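Zornham Mill Open Day, or How I Learned to Respect a Bolster Cover

The Zornham mill opens its doors once a year, in May, and the parking lot fills by nine. I got there at 9:40 and was directed to a field with a cow in it.

Visitors go around in groups of 64, a number that must have looked fine on paper. Our guide was Florêncio Frade, who ran the dye house for years and has a voice built for competing with machinery. He needed it in the weaving shed. I caught "warp," "weft" and something that was either "tension" or "pension." The looms are Stinars, older than most of us, and they shake the floor hard enough to loosen a filling.

The dye house is quieter and smells like a wet dog that has been eating vinegar. The mill keeps 452 shades on record, and Florêncio pulled out drawers of sample cards going back to his grandfather's time. I liked a green called Tikurley, named after the next town over. Judging by the color, relations were poor that year.
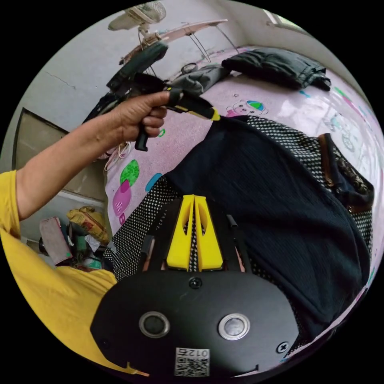

A hand at work on the dark cloth, open day at Zornham.

Finishing was my favorite stop. Nhung Âu checks cloth for flaws by running it past a lit panel, and she let a few of us try. I passed a whole length as perfect. She took it back and put chalk marks on it in 8 places – politely, without looking at me.

Lunch was in the old canteen, where Doãn had the catering and had plainly been told to expect half as many people. The noodle soup was excellent and the line for it went out past the boiler. Ahead of me, a man named Valter Kristiansen explained thread counts to his daughter until she went to sit with somebody else's family.

The shop at the exit sells remnants by weight. The mill turns out almost 2,000 yards a week and I seem to have bought a fair share of it. Bring cash, wear flat shoes, and park facing away from the cow.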